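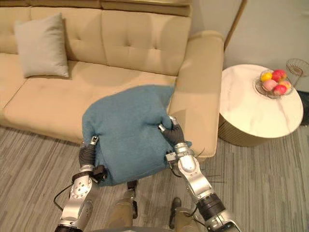
Kemach gloved hand, left and right

We keep a lot of end effectors on the shelf here at Jostska, and most of them are good at one thing. The Kemach is the one we keep reaching for when the job is household stuff – blankets, pillow covers, towels, anything fuzzy and floppy that a parallel jaw tends to pinch flat in one spot and lose everywhere else. It's a gloved hand with a proper set of fingers, it's sold singly or as a matched pair, and we like it a lot!

How it compares

Gianni Ferraro ran the trials for this page in November, on our two-arm setup, using the same soft goods for every hand. He put the Kemach pair up against the Uvham two-jaw gripper and the Beaulieu three-finger, 200 grasps each, with the controller settings left alone between swaps.

The Uvham is quick and tough, and for boxes and bottles it's still what we'd suggest. On plush fabric it dropped 33. Most of those went during the lift, when the cloth bunched up and slid out past the pads.

The Beaulieu did better than Gianni expected on thick blankets and worse on thin ones. It's also the easiest of the lot to clean, which counts for something if you work around pets.

The Kemach dropped 3. What we enjoyed most was the way you can take a corner in one hand, grab the far side from above with the other, and squeeze the whole thing into a bundle without either hand having to let go and start over. Folding is slower (the thumb needs a moment to come across) but the folds hold.

What it's like to use

Mounting took us a morning for the pair, including a coffee and one stripped screw that was our own fault. The wrist bracket goes on first, then the hand, then the cable. Leave a generous loop in the cable! We ran ours too tight at first and it tugged whenever the wrist rolled past halfway.

The gloves are the part that wears. They pick up lint from fleece like you wouldn't believe, and grip drops off once they're coated, so wipe them down between sessions. A damp cloth does it. Spare gloves come in left and right and are not interchangeable – check the label before you stretch one on.

Not so great: the fingers are a little timid out of the box. Raise the closing force a step at a time for heavy throws. And thin bedsheets lying flat on a hard surface are still a struggle for it, as they were for everything else Gianni tried.

In the box

Hand (left, right or both)
Wrist bracket and screws
160 cm cable
One fitted glove per hand, plus one spare
Hex key

Trial units can be borrowed before you buy. Ask for the soft goods settings file and we'll send Gianni's along with the hands.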